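Section 4 - Setting up the gear table for open day

For whoever is on the Hinojosa bench at the Mernamside open day. Read it the night before, not with visitors at the door. Arm is already bolted down and wired, so skip Section 3 unless you moved it.

Before you start

You need: both arms parked, the charcoal cloth, the plate, the four small gears, the floor tape, the door counter. Spare gears are in the Beten case, bottom tray. Put them back in the same tray please.

CAUTION - Power off at the wall before you touch the cloth. Pause on the pendant is not off.

4.1 Laying out

1. Cloth on the table, dark side up. Small wrinkles fine. A fold under the plate is not fine, flatten it.

2. Tape line on the floor, 700 mm out from the table edge, all the way round. Visitors stay behind it. Kids too, kids especially.

3. Plate in the middle of the cloth, where the left arm can come straight down on it.

4. Gears out by hand. Don't stack them.

5. Run a hand along every cable. Loops are OK, snags are not.

6. Everyone out from behind the line, then power on. Wait for the light.
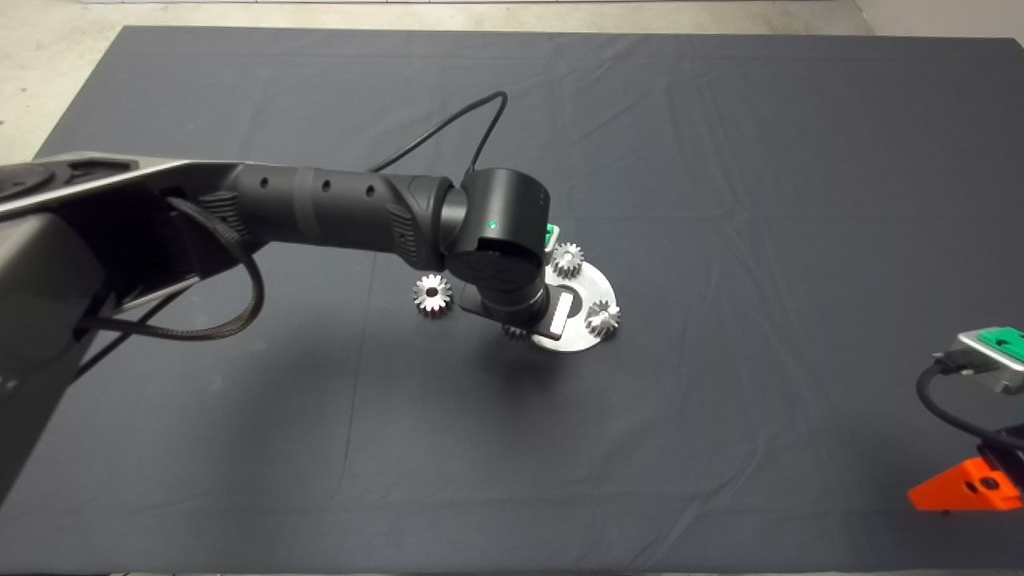 Starting position matters more than speed, so take your time over it. The programme brings the left arm down over the plate first and works out from there, and if the layout is off the whole run is off. Gears go close in round the plate, with the one on the left sitting a bit apart on the cloth so people can see its teeth from the line. Check the wrist light is green before you call anyone over. If it isn't, go to 4.3.

NOTE - The braided cable hangs in a curve under the arm. Leave it hanging. Do not cable-tie it up to look neat, it needs the slack at full reach.

4.2 Running the demo

1. Say hello, say what the gears are, say stay behind the tape. Keep it short.

2. Load programme 2 on the pendant. Not 1, that's the calibration run and it's very dull to watch.

3. Speed to low. Press start. Hand stays near the red button the whole time.

4. Let it finish. Dont talk over the last bit, people like to watch it.

5. Pause, power off, reset the gears by hand, go again.

Questions about price or delivery go to the front desk. Stindville visitors got a handout last time, there are more in the box under the desk.

CAUTION - Never let a visitor place a gear, even with the arm stopped. Looks harmless. Answer is still no.

4.3 If it stops

- Light not green: power off, wait, power on. Twice at most, then put the "back soon" sign out and ring the workshop.

- Gripper misses a gear: pause, power off, look at the cloth. Usually it has crept. Pull it flat, redo 4.1 from step 3.

- Gear on the floor: leave it till the run is paused and power is off. No reaching under.

- Pendant frozen: red button, then the workshop. Don't try the resart menu.

4.4 Packing up

1. Park both arms, power off at the wall.

2. Gears counted into the tray, plate in its sleeve.

3. Write the door counter number in the log. Last March it read 1,021 at noon and 1,662 at close - write both this time as well.

4. Tape up off the floor. Cloth rolled, never folded.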